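Brenside Community Help > Visits and open days

What should a group expect at the Trudari open day?
Posted by Marisa Bassi

I am arranging a visit for residents of our sheltered housing scheme to the Trudari open day in July. The invitation mentions a demonstration of household robots in a furnished bedroom. May I ask how close visitors are permitted to stand, whether seating is provided, and whether the demonstration is suitable for persons who tire easily? Several of our party use walking frames. I would also be grateful to know whether places must be reserved.

3 replies

Zhenhua Tan
I attended last year with a party from the Xie day centre. Places must be reserved through the front office, extension 2603, and the group leader is asked to give the number of walking frames and wheelchairs at the time of booking. The demonstration is held in Room 208, on the second floor, and there is a lift. Chairs are set out along one wall, and visitors remain behind a floor line while the robot is switched on.

The bedroom is furnished much as one would find at home, and the task on our visit was the tidying of clothes. The pace is slow. Staff stop between stages to take questions, and a visitor may leave at any point without disturbing the others. Members of our party were most interested in the hands, and asked a good deal about whether such a machine could manage buttons – the staff replied that this was still being worked on.

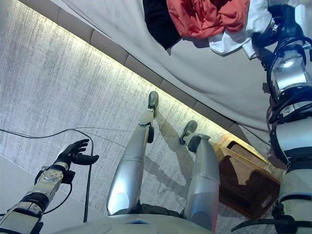
Bedroom demonstration, from the robot's own viewpoint, with clothing on the bed and an open box on the floor.

I would advise asking for the morning session. The afternoon one was crowded, and those seated at the far end found it difficult to hear. A printed sheet in large type is available on request.

Rizal Liem
There is parking at the back. I do not know about the chairs.

Qiuyue Zheng
The reply concerning the lift is correct, but please note that it holds 5 persons, and fewer where walking frames are carried. A larger party should allow extra time before the session begins. The Trarkberg bus stops opposite the main gate. Refreshments are served on the ground floor after the demonstration, and dietary requirements should be sent to the front office with the booking.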